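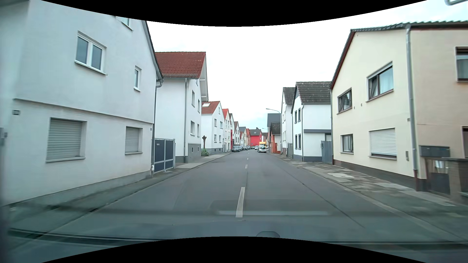 Fixing a lane keeping dropout on narrow streets

If your test car hands control back on streets with short center dashes, check the camera mount before you touch the software. On our Betach kit the lane module quit with fault 324 at nearly every gap in the paint. The car drifted left until the safety driver took over.

1. Stop all autonomous runs. Drive by hand until step 5 passes.
2. Pull the log and find the fault. Look at the 5 seconds before it.
3. If the pitch value jumps, the bracket is loose. Tighten both screws and recalibrate.
4. If pitch is steady, check for glare off the windshield. Clean the inside of the glass and cover the dashboard with matte black cloth.
5. Set the exposure limit to 2000 and repeat the route with hands on the wheel. Ours cleared at 1650 after the July update.

Do not raise the fault timeout to hide the problem. The car will keep steering on old lane data.

Comments

stakville_av: Loose bracket here too. Thread locker fixed it.

mk77: Does this apply to the Lysenko mount?

stakville_av: Same steps, but it has one screw.

rdunn: Step 4 did it for me. Pitch was fine all along.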